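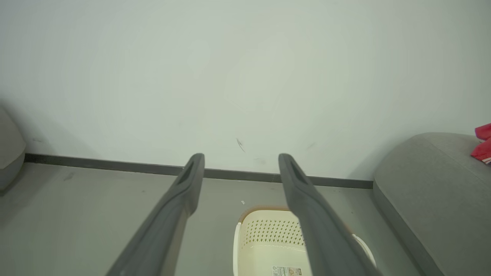 white wall, dark baseboard

Touching up off-white wall paint, no can left

Moved into a rental in Brekville, walls are a pale off white and I need to patch 13 nail holes before I leave in November. Landlord has no idea what the color was. Do I have to repaint the whole wall?? Deposit is 1000 so kinda nervous
Asked by Hanane Ragab, 8 Aug 2019

Tumaini Makokha
Cut out a chip the size of a quarter, behind a door or somewhere. Paint store scans it. Fill, sand, prime the spots, then 2 thin coats with a small foam roller. Brush marks will show. Match wont be perfect on old paint, so go corner to corner if it bugs you.

drovgate_dan
toothpaste. did it in my last 2 places

Hanane Ragab
Thx, got a sample pot mixed, will try teh closet first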